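How to bring a tired varnished floor back to a shine

If your floor has gone a bit dull and streaky over the winter, please don't rush off to hire a sander. Most of the time the varnish underneath is perfectly sound and it's years of old polish and soapy mop water sitting on top that makes it look so sad. I do mine on a Tuesday, when the house is quiet and I can shut the dog in the kitchen.

You will need two buckets, a flat mop, a few soft cloths and a bottle of floor cleaner. I've used Stilinia for ages, though Lamen is very nearly as good and smells nicer. Sweep first, and then sweep again, right into the corners, as one bit of grit under a mop can leave a scratch you'll be looking at for years.

Mix 200 ml of cleaner into 6 litres of warm water and wring the mop out until it's barely damp — much drier than you think. Work backwards towards the door in long, overlapping strokes, rinsing the mop in the second bucket every few passes.

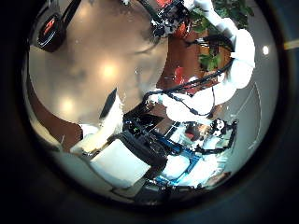 Once the floor has dried, go over any cloudy patches by hand with a clean cloth and plain water. It's a bit hard on the knees, so do fetch a cushion! Then pour out a little polish (mine is Haddadin, the satin one) and spread it thinly with a fresh mop head. Two thin coats are far kinder than one thick one. Leave the first overnight, if your household will let you, and keep rugs off for a couple of days after the second.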